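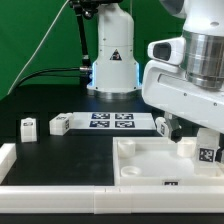 Opened by: gratley_canvass | Tornumik user forum > Voter lists and canvassing | Status: Solved (sort of)

Hello all, hoping someone can point me the right way before we're back out knocking on doors. We use Tornumik for our canvass sheets in the Gratley ward by-election. We print them with the little square codes in the corner, scribble down who's voting for us, then scan the lot back in at night. Worked a treat all through August!

Now it's putting people in the wrong ward. I scanned 33 sheets last night and 11 of them landed in Jostthorpe, which is next door and isn't even having an election. So according to the system I've got a very keen bunch of supporters who can't vote for us.
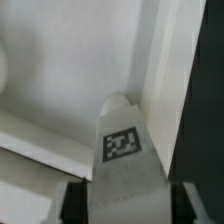 Gripper finger with square marker

What I've tried so far:

Logged out and back in. No change.

Re-scanned the 11 bad sheets. Eight came back as Gratley this time, the rest still said Jostthorpe, so it's not even wrong in the same way twice (lovely).

Checked the ward boundaries in settings. All fine, and the polling districts match the council's list.

Tried the scanner in the other office, same sheets, same muddle.

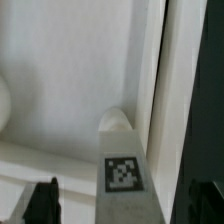 Update, 9.40pm

Support got back to me and asked which printer template I was using. I'd switched to the McKinnon one because it fits more houses on a page and saves us a fortune in paper. They said to print 2 sheets from the old template and 2 from McKinnon, same street, and scan them all together. The old ones went in perfectly. One of the McKinnon ones went to Jostthorpe. So it's the template! 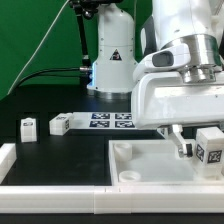 The McKinnon sheets push the code so far into the corner that our printer shaves off part of its edge, and Tornumik then has a guess at which ward it belongs to. It needs the complete border to read the thing properly. Look at the tags on the white cube, with the black border framing the blocky pattern, and that's how ours ought to look too. Ours had a border on two sides if we were lucky. I've set the print scaling to "fit to page" and the codes are whole again, though the addresses are now a bit titchy for anyone who forgets their glasses.

Still open: does anybody know how to move voters back to Gratley in bulk without losing the canvass notes? I've been doing them one at a time and my tea's gone cold. Marking this as solved for the scanning bit, but please do reply if you know!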